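Lesholm Opens Repair and Refinishing Program to Households in Umville

Reading time: 4 minutes

UMVILLE, 14 June 2025 – Lesholm, the regional furniture maker and retailer, today announced that its repair and refinishing program will be open to all households in Umville and the surrounding district. The program was previously limited to customers who had bought their furniture directly from a Lesholm store. Under the new terms, residents may bring in or request collection of tables, desks, chairs, sideboards and bed frames from any maker and of any age, provided that the piece is made mainly of solid wood.

The expansion follows a pilot in the Tanden neighborhood, during which Lesholm workshops accepted 1,538 items for assessment. Dining tables and kitchen chairs made up the largest share. Most of the work requested was modest in scope: regluing of joints, replacement of missing hardware, and sanding and refinishing of surfaces that had been marked by daily use.

"Residents told us that they did not want to part with furniture that was still sound," said Lise Robichaud, Director of Customer Services at Lesholm. "In many cases a table needed a day of attention from a trained person and had been sitting in a garage for years because the owner did not know whom to call. We are pleased to be able to offer that service to everyone in the district."

Work will be carried out at two sites. The existing Lesholm workshop on the east side of Umville will continue to handle structural repairs, including broken legs, split tops and failed joints. A second workshop, located in the former Neagu printing building, has been fitted out for surface work and will handle stripping, sanding, staining and finishing. Items needing both kinds of work will be moved between the sites by Lesholm at no added charge to the owner.

Customers will receive a written assessment before any work begins. The assessment will state the condition of the piece, the work proposed, the price and the expected date of completion. Owners who decide not to proceed may collect their furniture within 30 days without paying a fee. Lesholm will not begin work on any item until a signed copy of the assessment has been returned.

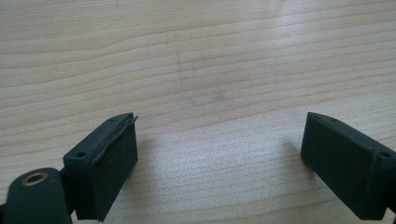

Can a single mark on a tabletop be treated without refinishing the whole surface?

It depends on the finish and on how deep the mark goes. Marks that sit in the top layer of wax or oil can often be treated locally, while damage that has reached the wood under a lacquer or varnish usually calls for the full top to be sanded and recoated so that the color and sheen match.

Three types of finish will be offered under the program: hard wax oil, water-based lacquer and traditional shellac. Workshop staff will advise owners on the choice at the time of assessment. Households with young children, or those who use a table for meals every day, will generally be directed toward the lacquer. Shellac will be recommended mainly for older pieces that were originally finished in that way. Painted furniture will be accepted, although owners should be aware that older paint must be tested for lead before it is disturbed, and that the test adds several working days to the schedule.

Veneered furniture will be considered case by case. Pieces made mainly of particleboard, upholstered seating, outdoor furniture and musical instruments are outside the scope of the program.

Lesholm has also confirmed that it will take on new trainees to support the expansion. Each trainee will spend the first part of the placement in structural repair before moving to the finishing workshop, and will work under the supervision of an experienced cabinetmaker throughout. Applications are open to residents of the district aged 18 or over. No previous experience in woodworking is required, but applicants should be comfortable with lifting and with standing for long periods.

"Finishing is slow work and it has to be learned at the bench," said Yannick Hoarau, Workshop Manager. "A trainee will sand a good many table leaves before being given a customer's piece. We would prefer to grow the team at a steady pace and keep the waiting time we have promised than to accept more furniture than we can look after properly."

To keep waiting times within reason, the program will accept up to 600 items in its first season. Bookings will be taken in the order received. Once the limit has been reached, further requests will be placed on a waiting list and owners will be contacted when a place becomes available. Customers who took part in the Tanden pilot and whose items are still awaiting collection do not need to book again.

Collection and delivery are available throughout the district for furniture that can be carried by two people. Owners are asked to empty drawers, remove loose shelves and clear a path to the door before the collection team arrives. Glass tops should be removed and kept at home. Smaller items may be brought directly to either workshop during normal opening hours.

All repairs carry a 12-month guarantee covering workmanship and materials. The guarantee does not extend to damage caused by heat, standing liquid or unsuitable cleaning products. A printed care sheet for the chosen finish will be supplied with each returned piece.

Booking forms are available at all Lesholm stores and at both workshops. Media inquiries should be directed to the Lesholm communications office in Umville.

About Lesholm

Lesholm designs, makes and sells solid wood furniture for homes and small offices. The company is based in Umville, where it operates a showroom, a factory and its repair workshops.

Last updated: 14 June

Related releases

Lesholm Names New Director of Customer Services
Former Neagu Printing Building to Reopen as Finishing Workshop
Tanden Repair Pilot: Summary of Results
Changes to Showroom Opening Hours in June
Trainee Placements at Lesholm: How to Apply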